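How to Set Up and Pour a Simple Iced Drink at Home

By Carys Penry
Updated Jul 14, 2024

A jigger, a bowl of ice and a decent glass will get you through most of the drinks people ask for at home. This page covers setting out the table, chilling the glass, measuring and pouring. It uses a spritz-style drink as the working recipe, but the same steps apply to anything built in the glass, with or without alcohol.

What you need

A stemmed wine glass
A double-ended jigger
A bowl of ice cubes
A small strainer or slotted spoon for the ice
A long spoon for stirring
A mat or tray to work on
A dish towel

For one drink: 2 ounces of bitter orange aperitif or nonalcoholic syrup, 3 ounces of sparkling wine or soda, a splash of plain soda water, and a slice of orange.

Set out the mat first

Lay the mat flat and leave a little bare table along the front so you have somewhere to put the towel. A smooth mat wipes clean faster than a cloth one. Citrus and syrup both go sticky if you leave them, so wipe as you go.

Put the glass where you can reach it without leaning across anything. The ice bowl goes near it. Bottles go toward the back, with their labels facing you. If you are left-handed, switch the sides around from whatever your recipe book shows.

Iolo Yorath, who taught me most of this, sets the bowl down last. Ice starts melting as soon as it leaves the freezer, and meltwater in the bottom of the bowl ends up in the drink.

Chill the glass

Fill the glass halfway with ice and leave it while you cut the orange. Swirl it by the stem once or twice. Pour off any water before you start building the drink, then top up with fresh cubes.

Use a strainer or slotted spoon to move the ice. Lift, let it drip over the bowl for a second, then tip the cubes in gently. Dropping them from a height can chip a thin glass.

Measure with the jigger

A double-ended jigger has two cups joined at a narrow waist. On many of them the larger cup is 2 ounces and the smaller one is 1, but sizes vary, so check yours with water and a kitchen scale before you rely on it.

Hold it at the waist between your thumb and first finger, keep it level, and bring it close to the rim of the glass. Fill it to the top and tip it in one quick movement. Slow tipping makes the liquid run down the outside of the cup.
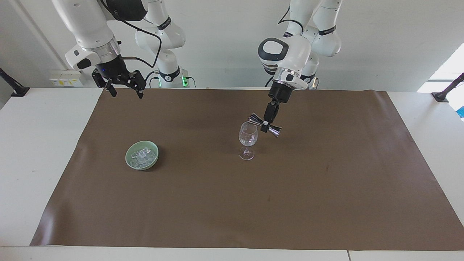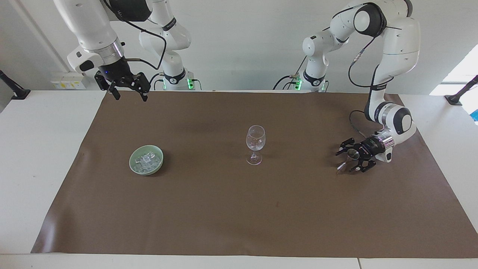 Top: double-ended jigger held by the waist, near the rim of the glass. Bottom: wine glass and a pale green bowl of ice cubes on the mat.

Build the drink

1. Check that the glass is full of ice nearly to the rim.
2. Measure in 2 ounces of the aperitif or syrup.
3. Add 3 ounces of sparkling wine or soda, pouring down the inside of the glass to keep the bubbles.
4. Add the splash of soda water.
5. Slide the long spoon down the side, lift once from the bottom, and take it out. More stirring than that flattens the drink.
6. Tuck in the orange slice.

Serve it right away.

Making several at once

For a group, line up the glasses and do one step across all of them before moving to the next. Ice goes in last in this case — fill the glasses only when the bottles are open and people are in the room. I made 12 of these for Rekha Gounder's porch dinner in July and used 2 full bags of ice, with a little left over.

Rinse the jigger between different ingredients. If you are making both alcoholic and nonalcoholic versions, make the nonalcoholic ones first and keep a separate jigger for them.

Cleaning up

Wash the glasses by hand in warm water, holding the bowl and not the stem. Stand them upside down on a towel for 20 minutes, then dry them with a clean cloth. Rinse the jigger and dry it inside both cups — water spots show up on polished metal. Wipe the mat with a damp cloth and a drop of dish soap, and let it dry completely before you roll it up.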